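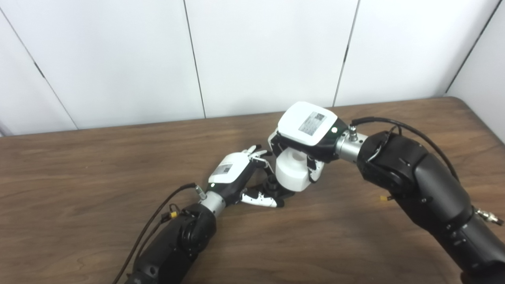 Both hands on the part, seen from the head camera.

Print this thread | E-mail this thread

Two-handed hold: who owns the object frame?

surkach_njal
Hello all, and sorry in advance for the length. We have two arms with multi-finger hands at Gustgate and I've been moving our assembly task from scripted waypoints to a proper bimanual controller. The right hand comes down over the white housing palm first and takes it between two fingers, one on each flank. The left hand stays low with its thumb along the base of the black bracket. You can see in my picture how close the two hands get, and that is where my trouble lives.

Right now each arm has its own impedance controller, and both take their targets from one object pose that comes out of the head camera tracker. As long as the tracker is happy, everything is lovely. When the right palm comes over the top, it shades and hides a good part of the housing, the pose estimate slides by 11 mm or so, and both arms dutifully follow it. Then they push against each other until the force limit trips. It happened in 16 of my last 50 runs, which is too many for me to keep blaming the lighting.

Should I freeze the pose at first contact, or keep filtering it? Njål Sjöberg

Hatem_E
Hi Njål, welcome, and what a nice clear write-up! Freeze it. Once the fingers are on the part your joint encoders know much more about where it is than the camera does. We latch the pose when both fingers of the holding hand report contact, and from then on the object frame is a fixed offset from that hand's palm. The other arm works relative to it. One arm leads, one follows, and the arguing stops.

tarek.alaoui
I'm going to disagree with Hatem, as he has probably come to expect from me by now :) A rigid latch assumes the part doesn't turn in the fingers. Look at that hold again, two digits on angled sides. That is practically an invitation for the thing to pivot about the line between the contacts, and then your frozen frame is wrong with great confidence. I'd keep the camera in the loop and raise its noise according to how much of the part is hidden. You already know where the hand is, so render the hand model into the camera view and see how many object pixels it covers. The Rasto tracker has a mask input for this.

Hatem_E
Tarek, you'd be right for a long carry. He is moving it a few centimeters over a table! I would much sooner have a small steady error than a pose that wanders about while two arms are squeezing.

tarek.alaoui
A small steady error into a tight bracket is a jam. But fine, we can both be stubborn.

said_ragab
May I ask a dull question before you two settle in for the evening? Njål, are the two arms calibrated to each other, or each one to the camera separately? We had something that looked just like your fault on the Metwally cell, and I spent most of February tuning filters for it. The arms disagreed about the table by a few millimeters, and only in the middle, where they hardly ever met. Touch the fingertips together at a handful of spots and compare the forward kinematics before you change any code.

surkach_njal
Said, separately, I'm a little embarrassed to say. I did the touch test this afternoon and they are 3 mm apart near the center. So that's part of it, though it can't be the whole slide, as I can watch the estimate move in the log while both arms are standing still.

sherif_h
Coming in from the planning side: whichever pose you pick, please don't run both arms stiff in every direction. Split the command into object motion and internal squeeze. Keep the first fairly stiff, and regulate the second to a force. Then a bad pose moves the pair a little off target and they don't fight over it. I have a small node for this, and I'm glad to send it if you don't mind comments in three languages. Sherif Hajji

tarek.alaoui
+1 to Sherif. Still want the mask, though.

surkach_njal
Thank you, all of you, this is far more than I hoped for. Plan for Monday: one joint calibration for both arms, then Sherif's split, then another 50 runs with Hatem's latch and 50 with Tarek's mask. Sherif, yes please to the node, and I'll put the logs up here when they're done.

Hatem_E
Log the finger torques too, please. If the part is pivoting you should find it there first, and then I'll have to be polite to Tarek.

Print this thread | E-mail this thread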